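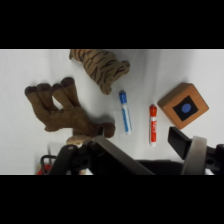 Lurkdale Toy and Craft Library: Frequently Asked Questions

Who may borrow from the library?
Membership is open to all households in the Lurkdale area and to registered child care centres. Proof of address is required at enrolment.

How many items may be borrowed at one time?
Each household may borrow up to 11 items. A set of markers in its pouch is counted as one item. Plush toys are counted individually.

How long is the loan period?
Loans are issued for one month and may be renewed once, unless another member has placed a hold.

May markers be used near plush toys?
Members are asked to keep the two apart during colouring activities. Caps should be replaced firmly after use and markers stored flat. Ink on light-coloured plush fabric is difficult to remove.

What should I do if a plush toy is marked or soiled?
Please do not machine wash the toy. Place it in a separate bag and advise staff at the returns counter. No charge applies to ordinary wear. A cleaning fee may apply to ink stains.

Are dried-out markers replaced?
Yes. Return the marker with the rest of the set and a replacement in the same colour will be issued where stock permits.

How do I find an item in the catalogue?
Every item carries a Skeltunero catalogue number. Tiger toys, for instance, are listed under 416. Enter the number in the search field or quote it at the counter.

Does the library accept donations?
Clean plush toys in sound condition are accepted on Monday mornings. Opened markers cannot be accepted. Toys with loose seams or detached parts will be declined.

When is the library closed?
The library closes for stocktaking throughout August. Items due in that month may be returned in September without penalty.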